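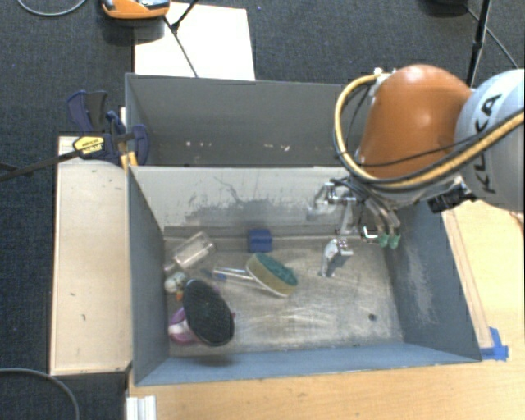
Olstead Household Objects, data card

Summary
The collection records small household goods placed together in open metal bins. It covers 235 object types across 4000 bin arrangements, with cleaning tools such as sponge wands forming the largest group.

Contents
Each record lists the objects in the bin and their categories. Handled items – wands, brushes, scrapers – are entered once, under the name of the whole tool.

Maintenance
The collection is maintained by Farquharson. Corrections are reviewed each January.

Last revised 26 November 2018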